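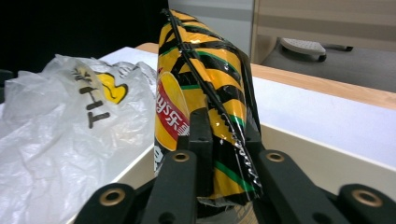

7 Feb 2018

My hand is tired this evening, so I type slowly. Today was the snack bags. I had 63 recordings on my plan and I finished all of them shortly before six, and then I had to do 11 again, so I came home late and ate soup standing up.

I want to write down how it went while I still remember, as in May I will have to explain these weeks in the report and I know I will have forgotten.

The task sounds easy for a child. Take the bag with the hand gripper, lift it from the table, hold it upright, turn it a little, put it down in another place. Then again, from another side. The learning program at Bresix must see many people's ways of taking a thing, also the clumsy ways, and afterwards it should find its own way. When I began in this work I thought I must be perfect in each recording. Now I try to be only normal. It is harder than perfect.

The striped Lay's one with 乐事 on it was the most difficult of the day. Orange and black like a tiger, very shiny, and with a black cable wound tightly down its length. The foil makes white spots wherever it is folded, and when I turn my wrist the spots run over the whole bag. For my eyes this is nothing. For the program, I am told, it is a new bag every time. The cable has also its own character. If one finger comes down on the cable and the other on plain foil, the bag wants to turn in the grip, and I feel it in my thumb before I see it. I held it low, with the pads near the bottom, and it stood straight up and the foil swelled out between the fingers. I was a little proud. Then I did the same grip eight more times and it was not interesting any more.

In the morning the guide from Trostine came by email, the second version. It has now a page about soft packages. "Approach slowly, close slowly, do not correct in the air." I correct in the air all the time. I noticed it only because I read the page during my coffee, and after that I could not do one lift without thinking about it, and everything became stiff, like when somebody tells you that you walk strangely. These were most of the 11 that I repeated.

A thing I should ask: the thin white plastic bag with the yellow heart on it. It was on the table beside the snack bag, and in the sheet there is a column for other objects, but the list offers only "bottle, box, cup, cloth, toy". I wrote "cloth" in the first ones, and then I was ashamed of it and wrote "other". So the first ones and the later ones do not agree now. I must correct them tomorrow before somebody trains on them. If the program believes that a plastic bag is cloth, it will be my fault, and it will believe this for a very long time.

Some numbers, for myself. The group should deliver 900 recordings for Bokirance before the end of the month. My part is 252. With today I have passed the middle, but the easy objects were first and the ones left are not easy. There is a net of onions on the list. There are also gloves, a pair, to be lifted as one.

Last week I used Pace for the labels, and I still do not love it. You mark the moment when the fingers touch, and the moment when the weight leaves the table. With a cup this is clear. With a foil bag the fingers touch, and the foil goes in, and goes in more, and at which moment did I take it? I decided to mark when the bag stops changing its shape. I wrote this down in the shared notes so that the others can do the same or tell me that I am wrong. Until tonight there was no reply, so maybe all agree, or all are also tired.

My shoulder is better than on Monday. I put the table closer to the edge of my chair and keep the elbow near the body, and I change hand after each group of recordings. The left hand is slow and makes wide movements. I asked if the left ones are useful and the answer was "yes please, more of these", which surprised me. My bad hand is wanted.

In the bus I looked at how a woman took her shopping from the floor. She put two fingers under the handle, made a small pull to test the weight, and only then lifted. I do this too with my own things at home, I tried it now with the bag of rice. But with the gripper I never make the small pull. I just close and lift, because I know already what is inside. Perhaps tomorrow I make a few with the pull, and mark them separately, and see if anybody wants them.

To do: correct the column. Ask about plastic bags. Charge both batteries tonight, not in the morning. Buy hand cream. Call home before nine, they go to bed early now.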